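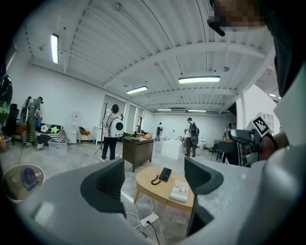

How to dust and style a big coffee table book

I have a weakness for big picture books. Every op shop trip to Grendbridge ends with me lugging one back to the car, and then it has to live somewhere. Mine mostly end up on coffee tables, where they collect dust, toast crumbs and cup rings like nothing else in the house. So I give them a proper going over every couple of months, and I move them about while I'm at it.

What you'll want:

Two dry microfibre cloths
A soft paintbrush (a clean 40 mm one is perfect)
Your usual surface spray, for the table only
A clear bit of tabletop

1. Clear the table first

Everything comes off -- phone, boxes, remotes, the pile of mail. If you've got an old corded phone, unplug it and coil the cord up, otherwise you'll drag the whole lot onto the floor (ask me how I know!). Spray your cloth, then wipe the table with it and leave it to dry completely. I go and make a cuppa. A damp table and a paper cover are a terrible pair.

2. Stand the book up

Hold the book shut, upright, with a firm grip on the covers. You want the pages squeezed together so the dust sits on the edges and doesn't slide down in between them. Big books are heavier than they look, so keep it low over the table and don't hold it by the top of the spine. That bit tears.

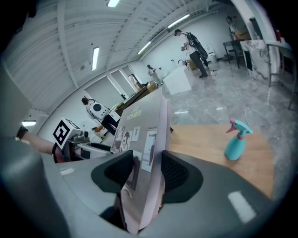 The HOMES book held upright at the table, with the turquoise spray bottle nearby.

3. Brush, then wipe

Start at the spine and brush outwards along the top edge, always in the same direction. Do the long side next, then turn the book over for the bottom. Pale covers show every fingerprint, so I finish with the dry cloth in light circles. No spray on the book, ever! I once gave a lovely old gardening book a quick squirt of Skeltar and the cover went wavy overnight. It's never sat flat since.

If there's a sticky patch from a price label, try a soft white eraser before anything else.

4. Try it somewhere new

While it's in your hands, have a wander and see where else it might go.
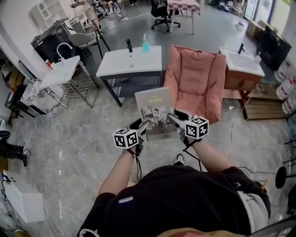 I'm fond of a big book left on the seat of an armchair nobody uses much, or on the open shelf under a side table. Grey and pink look gorgeous together, so a grey cover near anything salmon or blush gets a yes from me. The one spot I'd avoid is next to a basin. A vanity shelf looks great in magazines, but between the splashes and the soap bottle your book will be crinkled by winter.

On a coffee table, lay it flat and a bit off centre, and put one small thing on top. My Flellov table is oval and only 60 cm across at the narrow part, so I line the spine up with the long side and leave room for mugs.

Then turn a few pages and leave it open for an afternoon if it smells musty, somewhere out of direct sun. Mine usually needs two goes.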